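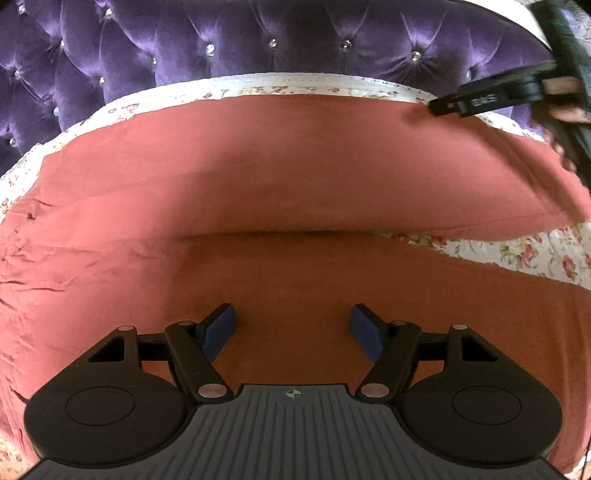 We use cookies to improve your visit. By continuing you accept our cookie policy.

Stop throwing out the slow ones

By Prys Rowlands
August 5, 2022

Most groups that collect examples for a learning system have a rule about time. Ours did. At Zituvness, a recording of someone making a bed with a pair of hand-held grippers had to come in under 30 seconds per step or it was thrown out. I wrote that rule, and I now think it was a bad one.

The case for it is easy to make. Storage costs money, people get paid by the hour, and a model trained on hesitant work will hesitate. When we started in Uvmont in February, the first recordings were full of people stopping to think. Cutting those looked like plain housekeeping.

Then I went back through the discard folder. It held 912 recordings. I watched 129 of them over two weeks, and a lot of them were good. The person pulled a fitted sheet, saw it ride up on one side and show the cover underneath, let go, moved, and took hold again from a better spot. That took longer than 30 seconds. It was also the only record we had of anyone fixing a mistake.

Bedding is a fair test of this. A cup keeps its shape when you pick it up. A sheet changes every time it is touched, and a ruffled sham under a long pillow can hide where the sheet ends. Two people will pull the same wrinkle from different sides and both be right. If you only keep the fast attempts, you mostly keep the beds where nothing went wrong, usually done by the same few people.

We had 14 collectors. Under the old rule, more than half of what we kept came from three of them. They were quick and tidy, and they worked the same way every time. Min, the first model we trained on that set, did well on beds like theirs. If a corner slipped, it kept pulling on the same corner.

Some colleagues want to keep the time rule and stage the mistakes separately. The team at Kunard does it that way. I have tried it, and I don't like the results. A person told to mess up a sheet messes it up in a way they already know how to fix.

What I would do is simple enough. Keep the slow recordings. Mark where the person stopped and where they started again. Throw out the ones where the grippers weren't tracked or the person walked away. Pay by the hour and leave speed out of the instructions entirely.

It will cost more to store and more to label. I would take that money out of whatever is being spent on collecting another thousand easy ones.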